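Tue 25 February
Sillside bench log, sim cell
Entry: M. Kerr

Fault: grasp reported good, disc dropped on transfer

Carried on from Kenneth's note on the Pascu build. Task is the short one: pick the yellow disc, lift, carry it across the table, put it down. The planner logs a success as soon as the finger width settles, and that flag is what we have been quoting to Avomstead. Replaying the saved states shows it is wrong in some of the runs. The disc leaves the fingers during the carry and the run still closes as a pass.

Ran the batch overnight with the scene seed changed every run. First failure is run 2153 of 3000. Object set is the usual clutter, book included, with the arm starting high.
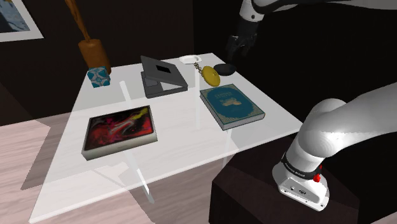
Checked so far:

Finger force. Commanded value reaches the controller and is held through the lift. No dip in the log before the slip.

Friction. Disc material had been left on the default after the last asset import. Put it back to the value in Kenneth's sheet and reran the failed seeds. Fewer drops, but it does not clear the fault.

Collision shape. The disc is thin and the fingers close on its rim. The hull made by Flakell is coarser than the visual mesh, so contact is at 2 points where I would expect a patch. The disc can then pivot about the line between them. Tilt builds up in the log from the moment of lift-off.

Time step. Halved it on one failed seed. The slip came later in the carry but still came.

Paused a replay just after lift to read the tilt angle off the disc pose. It was already past the limit in Kenneth's sheet, with the grasp flag still set to good.
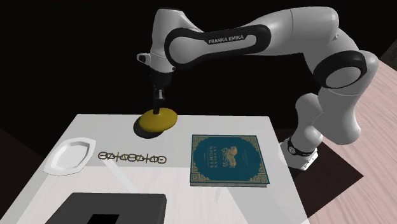

Actions

1. Rebuild the disc hull at the finer setting and rerun the failed seeds first, then the full batch.
2. Take the success flag off finger width. Use object pose at the put-down point, plus a tilt check during the carry.
3. Kenneth to mark the old pass figures as suspect in the shared sheet. Nothing goes to Avomstead until the batch is repeated.

Open: the same width check is in the real cell's script, copied over in June. Speed limit stays on there until item 2 is done. Not yet looked at whether the chain's hull has the same problem.

MK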